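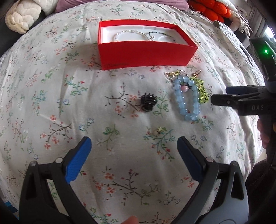 Step 1: Restringing a stretchy bead bracelet

Get everything out first, because once the old cord snaps you'll be chasing beads under the couch (ask me about September!). You need elastic cord, sharp scissors, a bit of tape and a dab of jewelry glue. I buy the Coletti cord, the thin one, and a spool lasts me ages.

Step 2: Stretch, then string

Cut 15 inches of cord and give it a few good slow tugs. New elastic loosens up on its own later, and then your bracelet droops. Fold tape over one end and string from the other — I do small beads onto a towel so they stay put.

Step 3: Knot it

Tie a surgeon's knot, pull until it's snug, then tie a second one. Glue, wait, trim. Leave it overnight if you can stand to! Tuck the knot inside a bead if the hole is big enough. 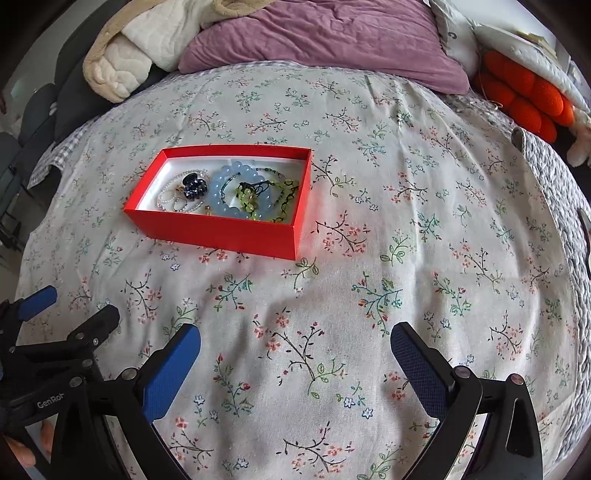

Jingyi Gu wrote in to say she goes through every bead twice with the cord doubled, and hers have held up for 4 years. I tried it last week and it works great on anything with wide holes.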